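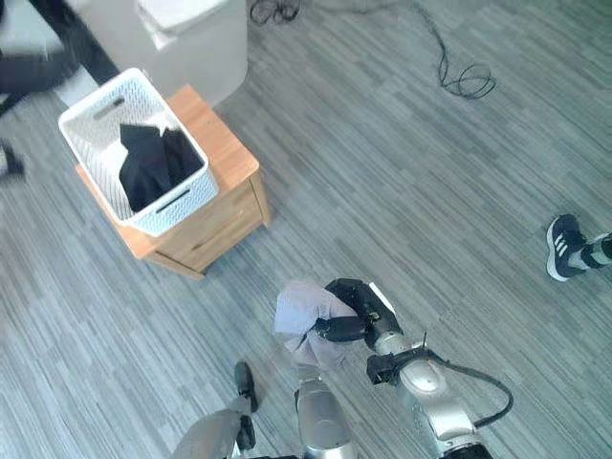

Home About us Training Competition Join Contact

About the Fludthorpe Robotics Club

Updated in October, by the club

We are a student club at Fludthorpe College. We work with a robot that has two arms, and we teach it to do things which people do at home every day. At the moment the main task is clothes. The robot must hold a piece of clothing in its gripper, carry it to a basket and let it go inside. For a person this is very easy. For us it has been the work of the whole last year.

The club began in a classroom, with small kits and a line-following track. After two years several members wished to try something bigger, and the college gave us a room where furniture can be placed as in a real flat. We named this room Lollon, after the street where the first meetings were held. The name has no other meaning, although new members always ask.

Soft things are difficult. A box has the same shape each time you take it, but a shirt has a new shape every time. It folds, it hangs down, it hides the basket from the camera in the robot's head. Therefore we practise the same movement again and again, with dark clothes and light clothes, and we save each attempt. Our collection now contains 2,196 attempts, good ones and bad ones. We keep the bad ones too. Our target for the end of the school year is 3,000.
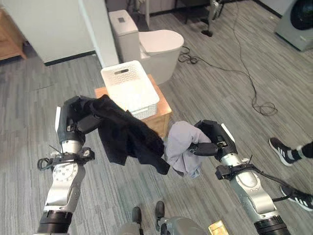
How we work

The club has 20 members, from all years of the college. No earlier knowledge of programming is required. Each new member starts by learning the safety rules and the stop button, and then sits for some weeks next to an older member before taking the controls.

A training session begins at four in the afternoon and ends at half past six. One member operates the arms, one stands near and puts the clothes back to the start, and one writes the notes. We change places every half hour, as it is tiring to concentrate for longer. The notes are written on paper first and copied to the computer the same evening. We have tried to do without the paper, and we lost a week of notes.

The software which plans the movements is our own and it is called Escobar. It was written by the first group of members and it has been repaired by every group after them. Some parts are not beautiful. Documentation exists for most of it and we are glad when somebody wants to write more.

Competition

Each spring we take part in Futeo, a contest for school and college teams with household tasks. Last time we received points for placing clothes, but the paper sorting task went badly and we finished in the lower half. This year we give one session in every four to paper and cardboard, which need a different grip from cloth.
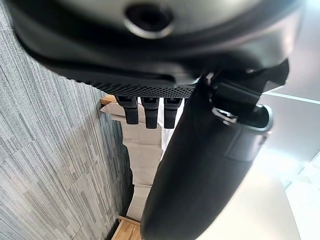
A former member wrote to us that the hardest lesson of the club was to change only one thing between two attempts, and that she still works in this way at university. We have put her letter on the wall next to the timetable.

Costs and joining

Membership is free. The club spends 2,000 pounds in a year, mostly on spare parts, cables and the journey to the contest. The college pays half, and we earn the other half at the summer fair. If you would like to join, please come to Lollon shortly before four and wear closed shoes. Old clothes in any size are also welcome, provided that they are washed.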